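Tracing an arm stop caused by a trailing wrist camera cable

Updated February 27, 2021

Our two-arm wiping cell runs the Brernik controller with the Pusside task scripts. During a run of 3,000 wipes the right arm stopped at wipe 2,437 with a side load fault at the wrist. The gripper closed on the cloth, the arm began to lift, and the controller cut in when the load passed its limit of 8 newtons. We restarted twice and got the same stop at a slightly different height each time.

The cause was the wrist camera cable. It had worked out of its clip on the forearm and was being pulled tight across the table edge each time the arm rose. These are the steps we now follow for any side load fault at the wrist. They apply to either arm.

Before you start

Press the emergency stop and wait for the brakes to engage. Don't reach between the arms while the controller is only paused, as a paused script can be resumed from the other screen. Save the fault log before you clear anything. On the Brernik the log is overwritten at the next power cycle, and we lost our first one that way.

Step 1. Look at the cable before moving the arm

Leave the arm where it stopped. Follow the camera cable from the housing down to the first clip and note anything it touches: the cloth, the fingers, the table edge, the other arm. Slack lying on the table is a fault in its own right, even if the arm is running normally.

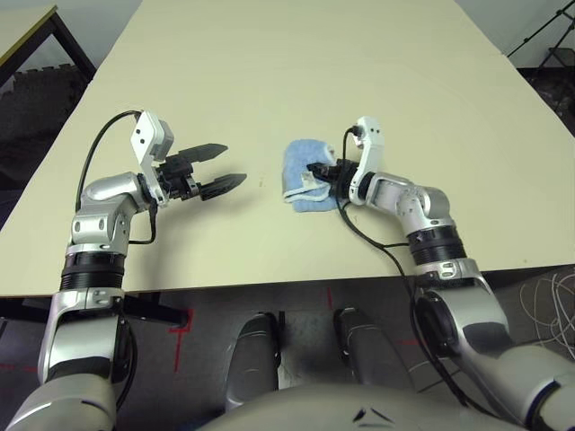

Camera cable from the right wrist passing over the cloth and the table edge.

Step 2. Release the cloth

Open the gripper from the manual page at the lowest speed. If a loop of cable is caught between the cloth and the fingers, stop and free it by hand with the emergency stop pressed. Pulling on the arm to free it will strain the connector.

Step 3. Repeat the lift without the script

Clear the fault, put the cloth back under the gripper and run the grip and lift moves one at a time. Watch the side load reading. With the cable unclipped and held clear, ours stayed flat for the whole lift. If yours still climbs, the cable is not your problem and you should go on to the joint checks in the Thibodeaux manual.

Step 4. Check the cloth in the grip

A thick towel can give a similar fault when the fold is caught unevenly. Look for the fabric bunching on one side of the fingers, and keep the care label away from the fingertips. Leave the spill liquid on the table for this check, so the load when you return to wiping is comparable with the log.
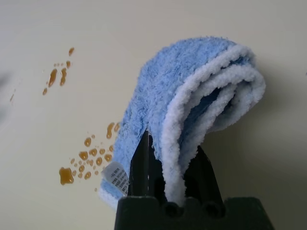
If the grip is good and the reading is steady, wipe at half speed for a few passes before going back to full speed. Dry any liquid that has reached the gripper body, and stop the run if it has got near a connector.

Step 5. Re-route and clip

Turn the wrist to both ends of its travel and leave 70 mm of slack at the tightest point. Fix the rest along the forearm. We used Fanik screw clips in place of the push-on type. Check them at the start of each run and replace the cable if the outer cover is marked.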